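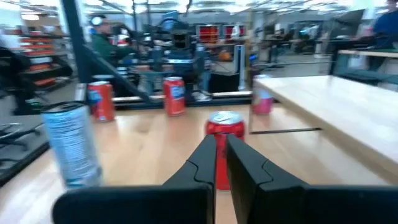 How long does an unopened can of soft drink keep on a shelf at room temperature?

A sugared soft drink in an aluminium can keeps its taste for nine months or more in a dry, shaded room, and one made with sweeteners usually keeps for less. The date printed on the base is a best-before date. It concerns flavour and fizz, and a sound can a little past it is seldom a risk to health.

The keeping time depends more on the can than on what is in it. The wall of a modern drinks can is thinner than most people suppose, and much of its stiffness comes from the gas inside. Empty, it can be crushed in one hand. Full and sealed, it will carry the weight of a grown adult if the load is put on squarely. Damage tends to happen during handling, when the load arrives from the side.

The body is made in one piece. A disc of sheet is punched into a shallow cup, and the cup is pushed through a set of rings that stretch the wall upwards and thin it. The base is then pressed into a dome. A flat base would bulge under pressure and the can would rock on the table. The dome pushes the load out to a narrow ring, and that ring is the only part of the can that touches the surface beneath it.

Printing comes before the neck is formed. Colour goes on while the body is still a straight cylinder, turned against a rubber blanket that carries the whole design. Red is laid down as solid ink on most brands. Silver areas are often bare metal under clear varnish, and for that reason they show scuffs less than the red does. A can that has rubbed against its neighbour in a delivery van will usually show it first at the shoulder, where the wall begins to slope.

The lid is made separately from a stronger alloy and is noticeably thicker than the wall. On the size used by Flesano, the bottler whose cans fill the office fridges in Vanwood, it measures 52 mm across. Older lids were wider. Narrowing the neck saved metal on the thickest part of the pack, and the saving paid for new tooling at the Pintér works within two years.

Under the tab is a rivet formed from the lid itself, with no hole through the metal. The tab acts as a lever in two stages. At first it presses the near edge of the opening and vents the gas. After that the score line tears and the panel folds down into the can. A small uncut length of the score keeps the panel attached. If the tab snaps off before the vent, the can should be thrown away; forcing the panel with a knife leaves a raw edge.

Inside, a thin lacquer separates the drink from the aluminium. Cola is acid enough to attack bare metal in a matter of weeks. A sharp dent can crack the lacquer without breaking the wall, and the fault may show months later as a sticky ring on the shelf. A shallow dent in the middle of the body is of little importance. A dent across the top seam, where lid and body are folded together, is a reason to reject the can.

Storage is simple. Heat is the main enemy: the pressure in a can rises steeply with temperature, and sunlight through a window can bring a dark or red can well above the temperature of the room. Damp is the second. Water held between the base ring and a metal shelf will mark both, and in a closed cupboard it may pit the can. Slatted or untreated wood drains better, though cans taken straight from a fridge will leave rings on pale timber unless it is sealed. A hard wax oil is enough, renewed each January or whenever water stops beading.

Shelf height deserves a moment with a tape measure. Tall and standard cans do not share a row well, as the gap set for one wastes space over the other. Camia sells a pale wood unit with a raised second level set back from the front edge, which gives tall cans the open part of the top and puts shorter ones beneath. The shelf above should clear the tallest can by two fingers' width, so that a hand can grip the can below the lid and lift it without tipping.

Cans on an open worktop are better kept away from the edge and spaced so that one can be taken without touching the next. A full can falls over less readily than an empty one, whose light wall gives it nothing to hold it down. Empties should be moved first.

For recycling, the can needs a quick rinse and nothing else. The ink and lacquer burn off before the metal is melted. Leave the tab on, as a loose tab is small enough to drop through the sorting screens. Crushing is a matter for the local collector: some plants sort by shape and ask for whole cans, and Vanwood is among them.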